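**Cleltier Introduces Two-Level Planning Service for Mid-Size Project Offices**

DRUMCOMBE, November 9, 2018 – Cleltier, a provider of project management training and software, today announced Kamath, a planning service for organizations that run many small projects with the same group of people. Kamath will be offered to new and existing clients as an annual subscription.

The service separates the yearly portfolio plan from the weekly work plan and keeps the two connected. Project managers update tasks in the weekly plan. When a change affects a milestone, the portfolio plan is marked for review, and the sponsor decides whether to move the date, reduce the scope or assign more people.

Kamath was tested at the company's Stutstead office beginning in June. The trial covered 600 work items across 5 client projects. Cleltier revised the approval screens during the trial after project managers asked for fewer required fields.
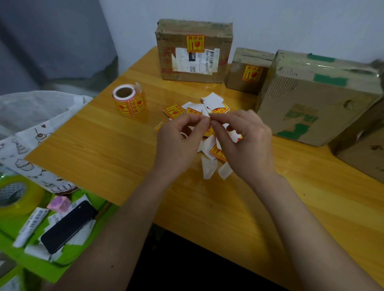
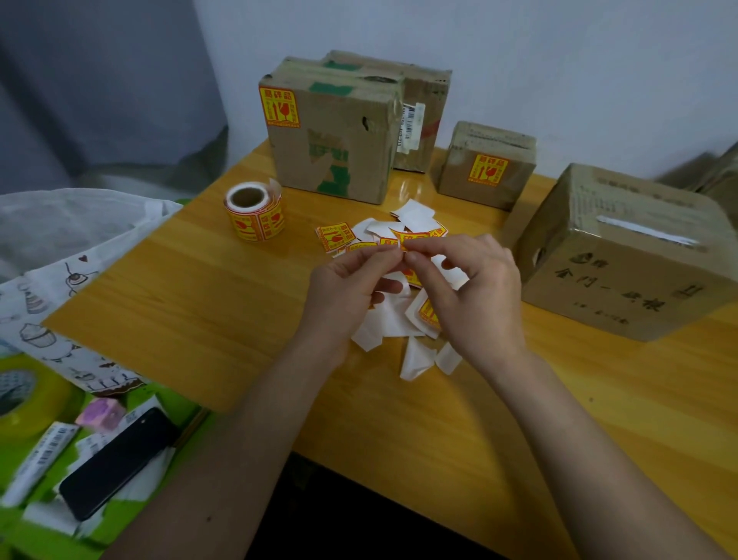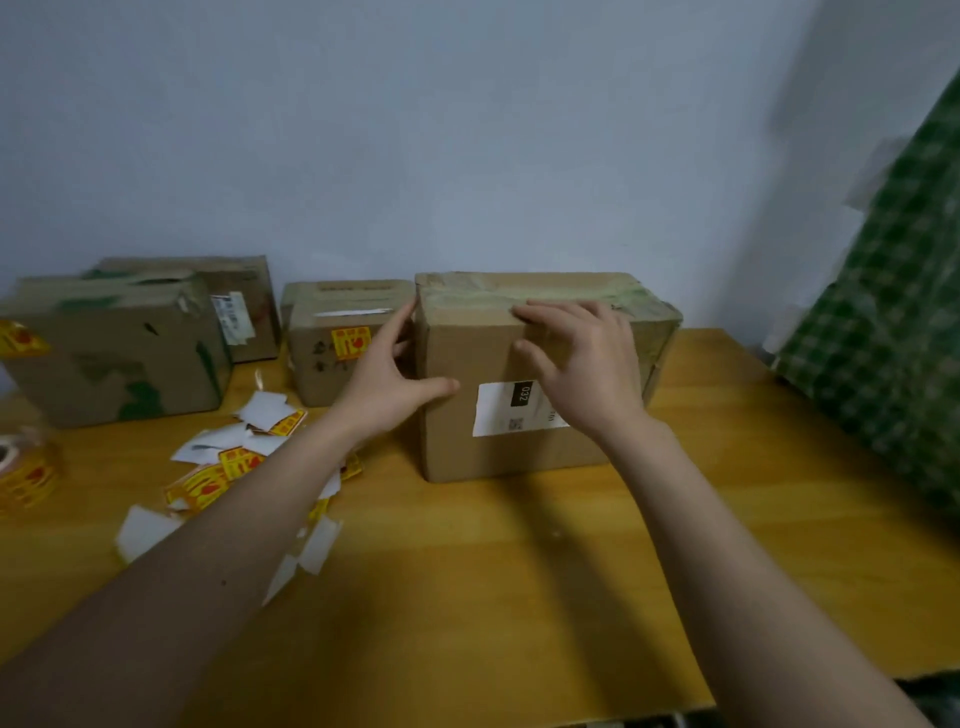
**Does a client need to replace its current scheduling tool in order to use Kamath?**

Clients may keep their current tool. Kamath imports task lists and milestone dates from a standard spreadsheet file, and the import can be repeated whenever the schedule changes.

Each subscription runs for 365 days and includes 2 planning workshops. The first is held before setup and addresses how the organization approves, ranks and closes projects. The second takes place after the first full reporting cycle and is intended for sponsors as well as project managers. Workshops may be held at the Drumcombe training center or at the client's own site – travel costs are billed separately.

Organizations that already hold a Cleltier training agreement may add Kamath at their next renewal. Terms of existing agreements are not affected. Requests for a demonstration may be sent to the Cleltier client services desk in Drumcombe.

**About Cleltier**

Cleltier provides training, planning software and advisory services to project offices. The company is based in Drumcombe and has a second office in Stutstead.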